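4. Findings: where unused things are kept, and why they stay

4.1 Holding places

The interviews in Bimville and Listton began with a walk through the home, and participants were asked to stop wherever they kept something they no longer used. Most stopped first at a place they had a name for. It was "the drawer", "the man drawer", "the bit under the stairs" or, in one Listton flat, "the department". We call these holding places. They differ from ordinary storage in that the people who use them do not expect to go back for a particular item. Things are put there when a decision about them has been put off.

Of the 24 households in the study, 11 had a holding place in the kitchen. The kitchen was favoured even where there was more room elsewhere. Participants explained this by habit: post is opened at the kitchen table, bags are unpacked there, and an object without a home tends to be left on the nearest surface until someone tidies up for a meal. The drawer closest to the table then takes whatever was on it. Two households had moved the table during the past year and in both cases the contents of the new nearest drawer had begun to change, while the old drawer was left as it was.

Holding places in halls and spare rooms filled more slowly and were larger. Items in them were more often boxed. Boxing seems to mark a second stage. An object which has sat in the kitchen drawer for some months is gathered up with others, put in a shoebox or carrier bag and taken upstairs. Participants rarely remembered doing this. One retired bus driver in Bimville was surprised to find three generations of telephone handset in a wardrobe and first blamed his daughter, who had left home before the newest of them was bought.

4.2 Stated reasons for keeping

Reasons were coded by Sunita Singhal and Anju Yadav working separately, and disagreements were settled in discussion with the first author. The commonest stated reason was possible future use. It was given for electrical leads, jars, screws, picture hooks, wool, wallpaper ends and paint. Possible use by somebody else came next and was mostly given for clothing, school books and toys. Sentimental reasons were given less often than earlier work on attics had led us to expect, although they were given at greater length.

We had assumed that possible future use would be a confident claim. It was usually made with some embarrassment. Participants laughed, or said that they knew what it sounded like. A teaching assistant in Listton put it this way:

"I know I won't need it. But if I throw it out I'll need it by the Thursday after, and then I'll have to hear about it."

The last part of this remark matters. In shared households the decision to throw something away could be held against the person who made it, and the decision to keep it could not. Keeping was the safer course for whoever was doing the tidying. Participants who lived alone also gave future use as a reason, but they were readier to name an item they would be willing to part with, and several did so during the visit.

4.3 Parts and their wholes

A large share of what we recorded consisted of parts. Lids had no pots, keys had no known locks, and there were instruction leaflets for appliances that had left the house. Such things were hard for participants to judge. A whole object can be tested or shown to someone. A part has a value only if its partner can be found, and looking for the partner meant emptying the rest of the drawer, a job nobody wanted to begin with visitors present.

Leads and cables were the clearest case. They were kept longer than almost anything else except keys. Participants could seldom say what a given cable belonged to, and the plugs at the ends gave them little help. Once several had been put away together they were treated as one item. The participants spoke of "the cables" in the way they spoke of "the ironing", and a decision about one was a decision about all. Deepak Garg's pilot interviews for the project had already recorded this, and we added a question about bundles to the April visits as a result. Figure 3 gives a general idea of the kind of tangle participants meant.

Figure 3. Dark cables looping and crossing inside the opening of a square black frame.

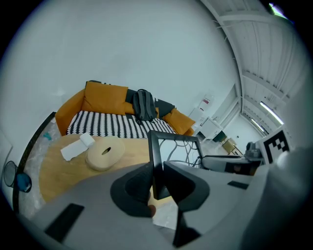

Three responses to bundles were common. The first was to leave them alone. The second was to contain them, with a freezer bag, a rubber band or an old biscuit tin, and this was usually described as having "sorted" them even though nothing had been removed. The third was to hand the whole bundle to a relative who was thought to know about such things. In two households the relative had accepted the bundle and later brought it back.

Keys followed a similar course but with more worry attached. Participants who would have given away a bag of leads without looking through it were unwilling to do so with keys, even when they had changed the locks or moved house. Several said that a key might belong to a neighbour. We did not find this concern attached to any other class of object, and it lasted after the neighbour in question had moved away.

4.4 Occasions for clearing

Holding places were cleared on particular occasions. Moving house was the most thorough of these, followed by decorating and by the arrival of a long-staying guest. The new year was mentioned often as a time when clearing ought to happen, but few could recall a year when it had. Smaller clearances came about when the drawer would no longer shut. On these occasions the aim was to make the drawer close, and people took out whatever was bulkiest. Flat things survived. This goes some way towards explaining the great number of leaflets, and it fits Pushpa Bhatia's observation, in her account of the Dixit estate, that the age of a drawer can be judged by its bottom layer.

The opening of the Greltach reuse shop in Listton gave participants a new outlet during the period of the study. It accepted crockery, books and small furniture. It did not accept electrical parts, and participants who had used the shop came home with exactly those things still in the bag. Most put them back where they had been. We return to this point in Section 5, where the collection arrangements in the two towns are compared.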